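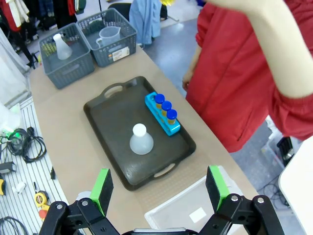 ### 3. The second bass voice

What first drew us to the Fonier cassettes was how much the low end does. On most dance tapes of the period the bass keyboard states a riff, the drum machine locks in under it, and the singers get on with their business. In the Fonier recordings a second bass voice comes in after the first chorus, higher and shorter in tone, and it answers the first. Once you have heard it you start hearing it everywhere, and it is a joy every time.

Our corpus is the 971 tracks transferred from the Prata radio library, nearly all of them issued on cassette by Fonier or its rival Namside. We listened to each track in full, marked the entry of every bass part, and wrote out the pattern whenever two parts overlapped for a full verse. That left us with 108 tracks. Namside accounts for only 5 of them, a far bigger gap than we expected, given that the two labels shared a studio and, going by the sleeve credits, several of the same keyboard players.

The most common arrangement is given in Figure 3. Each column is a sixteenth note, and an x marks an attack.

```
 1 . . . 2 . . . 3 . . . 4 . . .
Kick x - - - x - - - x - - - x - - -
Clap - - - - x - - - - - - - x - - -
Low bass x - - x - - x - - - - - - - - -
High bass - - - - - - - - - - x - x - - x
```

**Figure 3.** Basic two-voice pattern, one bar. Pitches omitted.

The low part takes the first half of the bar and then gets out of the way. The high part waits for the third beat to pass, comes in off the beat, and its last note leans right into the next downbeat. Played alone, either line sounds half finished. Together they make a single melody with a jump in the middle, and dancers interviewed for the radio library's own program notes hummed it as one tune. 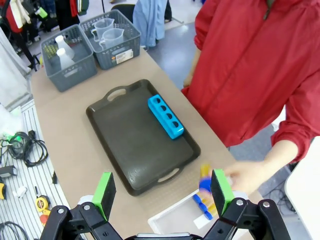 It is tempting to put all this down to the equipment. The Vovico keyboard, which turns up in the credits again and again, could play only one note at a time on its bass setting, so a player who wanted two lines had to record them in two passes. That certainly helped! But Namside's players had the same keyboard and mostly used the second pass to double the first, an octave up. The choice to leave a hole in the bar and fill it later was a matter of taste, and we think it came from the singing.

Listen to the chants. In the early Fonier tracks a lead voice calls on the first two beats and the group replies after the third, in just the spots where the high bass later lands. On 3 of the tapes we can follow the change within one song: the group sings its reply through the first verse, drops out in the second, and the keyboard takes over the rhythm of the words, syllable for syllable. Anyone who knew the song would still have heard the words there.

Tempo matters too. The two-voice tracks tend to be slower than the rest of the corpus, and the slowest have the busiest upper lines, with extra notes squeezed in before the last beat. We return to these in Section 4, where we compare the cassette versions with the longer mixes made for clubs.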